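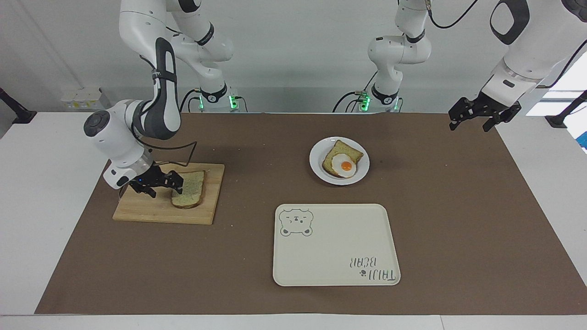 The sandbag problem

Every January the town of Leckie announces that it is ready for high water. There is a press notice, a phone number and a map with blue shading. Then the river comes up, and people on the low side of town find out what ready means.

I have lived through two of these announcements, and I have learned to read them slowly. Last winter's promised "100 percent coverage" of homes in the flood zone. Coverage by what? The notice didn't say. When I called, I was told it meant every home had been mailed a leaflet.

A leaflet is fine. It tells you to move your car and turn off the power at the main switch. It does not carry your neighbor's mother down the stairs.

This year the big promise is a warning system from a company called Nosasia. Sensors go in the river, the sensors talk to a server, and the server sends a text to your phone. The county is very pleased with it. Its report, dated July 14, 2021, calls the system "proven," and points to a trial upstream at Jurarmont.

So I read the trial. It ran through a dry spring. The river at Jurarmont never got near the level that would have set off an alert, and the sensors duly stayed quiet. I suppose that's a result of a kind. My kitchen smoke alarm did just as well over the same months.
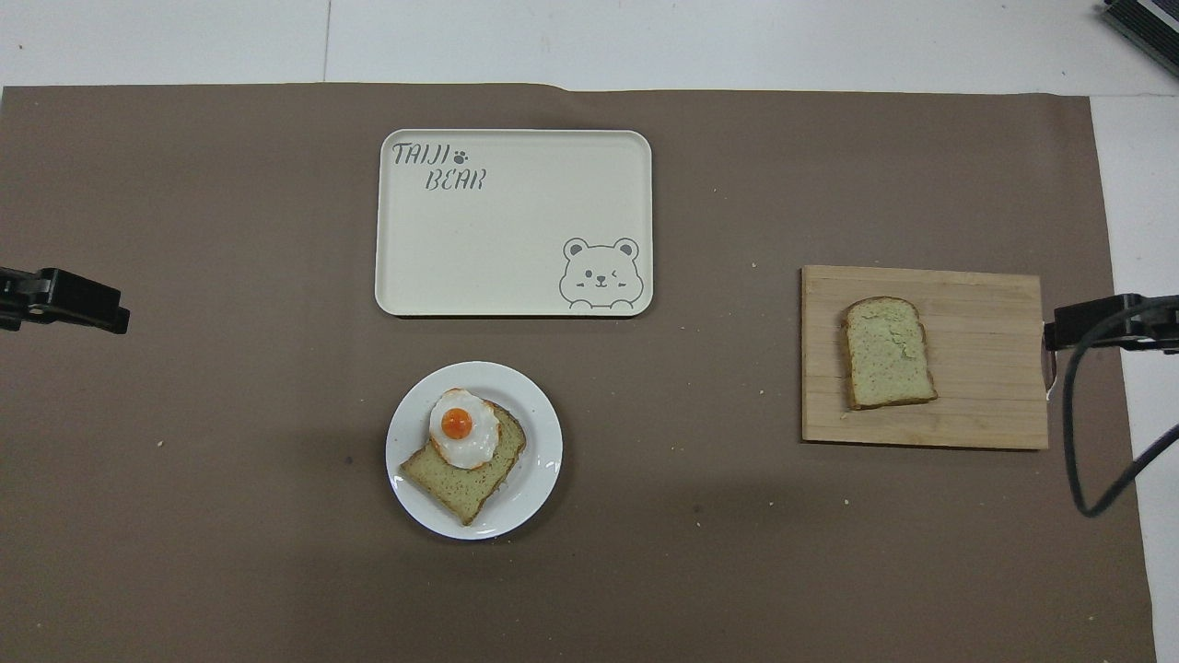
Who gets the text

Say the sensors work. The alert goes to people who signed up, on a website, with a cell number. Trosesley Road, the first street to flood, has nearly 100 households, and plenty of them are older people with a landline and patchy signal. The county plan gives them one sentence: they will be "reached through existing channels."

I asked what those channels were. The answer was the siren on the old firehouse, and the siren was switched off when the firehouse closed. There is talk of bringing it back - there was talk last year too.

None of this makes the sensors a bad idea. An extra hour is worth having, if somebody spends it knocking on doors. But the budget has a line for software and a line for signs, and I can't find one for people with boots and a truck.

The county says a full drill will be held before winter. It hasn't set a date. I've asked to be told when it does, and I've asked for the call to come on my landline.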